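The Pale Hundis

Rafferty Oyelaran reset the game for the last time before work and wrote 800 in the notebook. He had a column for resets and a column for the time of day. The second column had never told him anything, but he had started it in April and didn't want to leave it half done.

The game was Ziltosgate, and the thing he wanted was a pale Hundis. The regular Hundis was brown and lived in the marsh north of the third town. You walked up to it, it barked, the screen flashed, and it was brown. Then you held down the two shoulder buttons and the start button, the game went back to the title, and you did it again. He could get through 20 of them on the bus if the driver caught the lights, fewer if someone sat down next to him and wanted to know what he was playing.

He worked at Hrubý, which fixed phones and tablets and, if people asked nicely, old game systems. Kamil Hrubý owned the shop and did the phones. Rafferty did everything with buttons.

"Any luck?" Kamil said when he came in.

"Brown."

"All of them?"

"All of them."

Kamil nodded and went back to a charging port. He didn't play games himself. He had once asked what the pale one did that the brown one didn't, and Rafferty had said nothing, it was the same animal with the same moves. Kamil had thought about this and said his uncle was like that with stamps.

At lunch Rafferty read the boards. The Ziltosgate board had been busy once, and now it was maybe a dozen people who all knew each other's habits. Gavin Dalgleish was the one who had written the guide. It was long and had a table of contents, and everybody quoted from it as if it were law. According to the guide, you saved facing north, one step from the reeds, with an empty slot in your party. You never skipped the bark. If you skipped the bark, Gavin wrote, the game picked the color before the counter had moved, and you could get stuck on the same result all day.

Kvido Krajčí didn't believe in the bark rule. He had found three pale Hundis and had skipped the bark every time. He posted this often. Gavin always answered that three was a small number, and Kvido always answered that it was three more than Gavin had.

This was true. Gavin had never found one. He had written the whole guide from other people's reports.

Rafferty followed the guide anyway. He sat through the bark. It took a little under two seconds, and he had stopped hearing it a long time ago, except at night sometimes.

That afternoon a man brought in a handheld with a cracked hinge and a cartridge still in the slot. He was older, in a raincoat, and he put it on the counter with both hands.

"It was my son's," he said. "He's in Flundberg now. He said to throw it out, but I thought it might be worth fixing first."

"What's the name?"

"Norbert Rusnák."

Rafferty wrote it on the ticket. He turned the handheld over and saw the top of the cartridge label, the corner with the gate on it. "This is Ziltosgate," he said.

"Is that a good one?"

"I like it."

"He played it in the car. We couldn't talk to him." Norbert Rusnák looked at the handheld as if it might have something to add. "How much for the hinge?"

It was 60 with parts. He paid half and took the ticket and said there was no hurry.

The hinge was an easy job. Rafferty had a drawer of dead units for spares, and he swapped the shell and cleaned the contacts while the phone customers came and went. When it was back together he needed to test it, and the normal way to test it was to turn it on and load whatever was in the slot.

The save came up. The player was standing in the third town, outside the inn, with one step of morning light on the roof. Rafferty pushed each button to check it. Up, down, left, right. He opened the menu, which tested the face buttons, and then he opened the party, which didn't test anything.

There was a pale Hundis in the second slot.

It was the color of the inside of a potato. The boy had named it DAD.

He looked at it until the screen dimmed to save the battery. Then he pressed a button to bring it back, and looked some more. It was at a low level. It had hardly been used. He checked the page that showed where it had been caught, and it said the marsh.

He knew how trading worked. He had the cable in the same drawer as the dead units. It would take less than a minute to bring it across, and he could put a brown one in its place with the same name, and a man in a raincoat would not know the difference. The son had said to throw it out.

"Is that working?" Kamil said from the bench.

"Yes."

"Then why do you look like that?"

Rafferty turned the handheld around. Kamil took off his magnifiers and came over.

"That's the one you want," Kamil said.

"Yes."

"It really is just the same dog."

"I know."

Kamil looked at the name, and then he put his magnifiers back on. Rafferty turned the handheld off, wrapped it in a bag, and wrote PAID HALF on the tape.
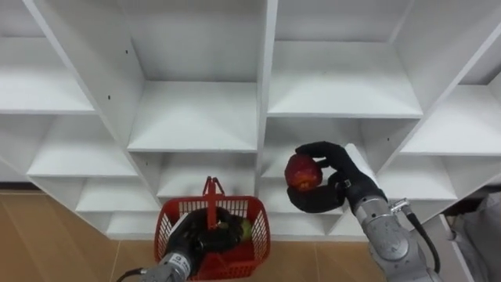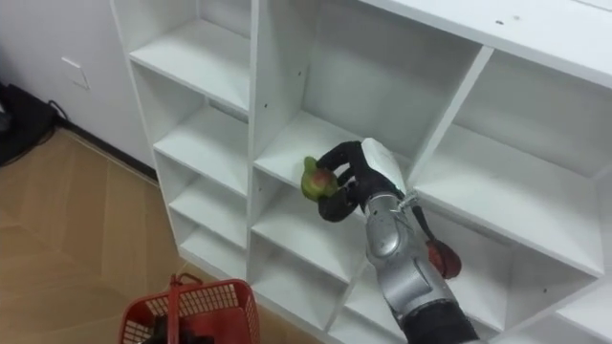
Norbert Rusnák came back for it near closing time four days later. Rafferty opened and closed the lid for him a few times so he could see the hinge hold.

"Very nice," Norbert said. He counted out the rest of the money. "So what should I do with it? Does somebody buy these?"

"Somebody would," Rafferty said. "But could I show you something first?"

He turned it on and loaded the save and opened the party. He explained about the brown ones and the pale ones. He explained about the marsh. He left out the bark rule, and he could see that the man was following perhaps a third of it.

"And how long does it take to find?" Norbert said.

"I've been trying since April."

"And he found it in the car."

"I guess so."

Norbert put on his reading glasses and bent down to the screen. He read the name. He stayed there for a while, with one hand flat on the counter.

"When he was little I had a coat that color," he said finally. "How do I turn it off without losing anything?"

Rafferty showed him, and then wrote it on the back of the ticket, too. Norbert put the ticket in one pocket and the handheld in the other.

On the bus Rafferty got a seat by the window. He thought about posting it to the board, but Gavin would ask whether the boy had skipped the bark, and he had no way of finding out. He got out his own handheld. The player was where he had left him, facing north, one step from the reeds.

He walked up to it. It barked. The screen flashed, and it was brown.

He held down the three buttons and waited for the title.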